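Kirener bench arm: frequently asked questions

How big a table do I need?
Ours is a white top with a few small holes in it. Any flat, light surface will do if the arm can reach the far side. Bolt the base down first.

Where does the camera go?
Straight overhead, pointing down. Check the view before you tighten the mount.

What do you practice on?
Toy kitchen pieces. They are light and cheap to replace. 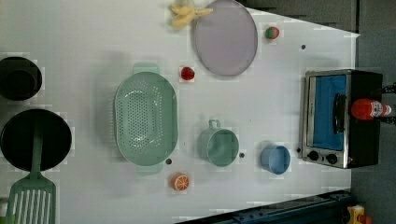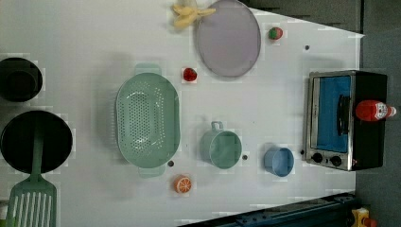
Colander, toaster oven and red bottle, from overhead.

How many runs before it does anything useful?
We got to 100 over 14 evenings in the Balgate workshop. Plan on 15 minutes of setup each time.

Which gripper fingers should I print?
The Filitz set. Print 3 pairs and keep the spares in the drawer.

Can I use the Jemal controller board?
Yes, with the older firmware. The new one drops the wrist joint after a restart, and we have no fix yet.

Is the workshop open on weekends?
Saturday only. Switch the power supply off at the wall when you leave.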